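3. Gathering the demonstrations

3.1 The task, and why it is a dull one

We wanted a task that a visitor would find boring. Previous work from our group had used stacking cups and pouring beans, which make for pleasant videos and told us very little about whether the policy had learned anything beyond where the table was. Tidying a shelf is better. The operator is given a wire shelving cart, a woven basket and a pile of household goods, and is asked to move things between them until the instruction card has been satisfied. The cards were written by Griet Visser, who has firm views on tidiness, and they range from "put the ball in the basket" to "make room on the top shelf", the latter having produced more disagreement between operators than everything else in this paper put together.

All demonstrations were collected at the Hulville site by teleoperation with both arms live. We did not script the arms, and we did not tell operators which hand to use. Khurram Shaikh, who is left-handed, should be considered a confound.

The goods were chosen for awkwardness. Folded cloth sags when lifted by a corner, plush toys squash, and printed boxes present a different face each time they are set down, so that a model which has memorised the front of a packet is soon found out. Nothing was glued, weighted or squared up between runs. The resetter was told only to put things back "as a busy household would", an instruction everyone claimed to understand and everyone carried out differently. We regard the result as free data augmentation. 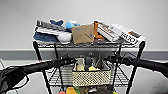 3.2 Operators and sessions

Four operators took part: Shaikh, Spyros Balaskas, Rommel Bautista and the first author, whose episodes were later found to be the slowest in the set and have been kept in for balance. A session was 28 episodes long. This figure has no theoretical basis. It is the point at which Balaskas, during the pilot, put down the controllers and went for a walk.

We collected 2,292 episodes in all. Of these, 300 were set aside for testing before any training was done, and were chosen by a script so that none of us could be tempted. A further 34 were thrown out because the recording of one or more cameras had stopped early. We did not throw out episodes for being ugly. Dropped items, second attempts and long pauses for thought all remain, with a flag, and Section 5 reports results with and without them. Readers hoping that the ugly ones would prove harmful may wish to skip ahead and be let down.

3.3 Cameras

Each episode carries a head view and two wrist views, recorded together. The head view is the one everybody looks at. It shows the cart and both arms, and a person shown it alone can usually say which card is being followed. It is poor at the one thing that decides success, namely what is going on between the fingers, since from the head a gripper tends to stand in front of whatever it is about to hold.

The wrist views have the opposite character. They tilt, they swing, and a good share of any wrist picture is taken up by things of no interest to the task, such as floor. The basket is the worst case. Its handle arches over the opening, and an approach that looks clear from the head may look a good deal less so from the wrist (Figure 1a). Early on, Bautista proposed removing the handle with a saw. This was voted down on the grounds that baskets in people's homes have handles, and that the basket was Visser's.

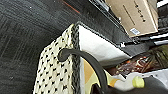
Figure 1a. Wrist view into the basket. The dark gripper finger at lower right is reaching towards the yellow-green ball, with the handle crossing the opening.

We tried training on the head view only, as an economy. The resulting policy was confident and brisk, and spent much of its time closing on air a short way in front of the goods. Adding the wrist views cured most of this. Training on the wrist views only gave the reverse complaint: a policy that grasped well once it had arrived but showed no great interest in arriving. Both ablations are in Table 4, which we would ask reviewers to read this time.

3.4 Labelling

Every episode was cut into short segments and each segment given a plain sentence. Michalis Manolakis labelled the first batch by himself and produced sentences of real beauty, which turned out to be useless, as no two used the same word for the same thing. The guide was then rewritten. Labellers may name an item by its kind and its colour, and by nothing else. Where the kind is in doubt they must write "object". This happens more often than one would like. The contents of a full basket seen from the head are a matter of opinion (Figure 1b), and two labellers given the same picture agreed on the colours long before they agreed on the nouns.
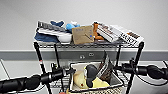 Figure 1b. Head view, with a gripper at either side of the basket. Under our guide, the dark upright item in the middle of the basket is labelled "grey object".

We considered letting labellers consult the wrist views when unsure. It makes for better nouns, and we decided against it, as the language labels would then describe things which the head camera could not support, and the model would be asked to guess. The Prernidville group allow it in their own guide and report no harm. We have been arguing with them by email since August and expect to continue.

3.5 Known faults

The wall behind the cart is white in every episode. The cart is the same cart. A policy trained on this set and moved to our second room, at Turnon, with a wooden bookcase in place of the wire shelves, did markedly worse, and we make no claim that it should have done otherwise. A small follow-up collection is under way at Villalba with three different shelves and, at Bautista's request, a basket without a handle.

The set was frozen on 2021-01-31. Corrections to labels made after that point are kept in a separate file and were not used for any number in this paper.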